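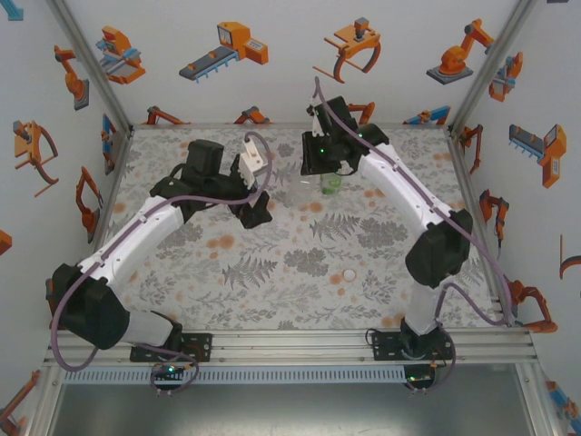

Botanical print, grey leaves with orange blotches

I bought three metres of the Zallow botanical fabric in February to replace a tablecloth that had gone thin along the folds. It comes off the roll at Winero, who cut it to length and post it folded in a paper sleeve. Mine took 9 days to arrive, longer than the website said.

The print is quiet and I like it more than I expected to. The orange stops it looking washed out under a lamp, which was the trouble with the plain grey Rizzi cloth I had before. The pattern doesn't match at the cut edge, so if you need to join two widths, buy extra. I wasted some 15 centimetres getting the leaves to line up, and the join still shows if you look for it.

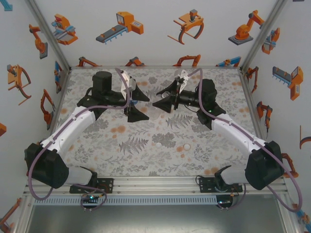
Fern fronds and pale orange dots on light grey

It's easy to sew. An ordinary needle went through four layers at the corners without any fuss. The raw edges fray quickly, though, and I should have run a zigzag round before washing it. It shrank a little in the first wash, more in length than in width. Creases press out with a steam iron but not with a dry one, at least not with mine.

Tea comes out if you get to it the same day. I left a splash of gravy until Tuesday and there is still a faint ring near one corner - it sits on a leaf, so I've stopped minding. Soft drinks have been no trouble, even the sweet ones, as long as you blot first and rinse in cold water.

I'd buy it again for a table or a blind. For chair seats I'd want something heavier. Four stars.
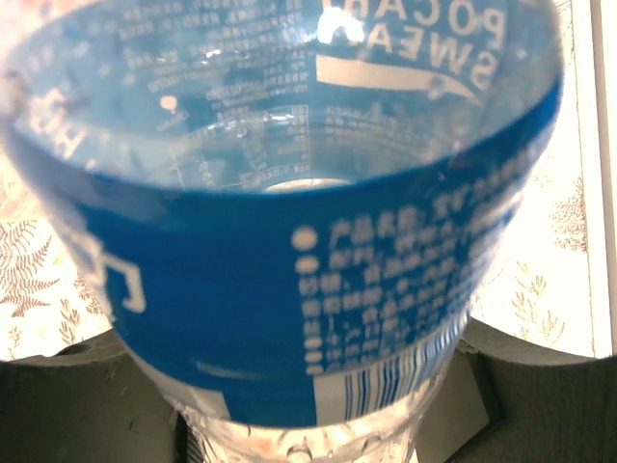 Settimio Benedetti: Agree on the fraying. I had the same print and lost a good bit off each side before I hemmed it. Wash it at 30 before you cut anything. Mine went on a kitchen table 14 months ago and the grey has held, but the orange has faded at the window end.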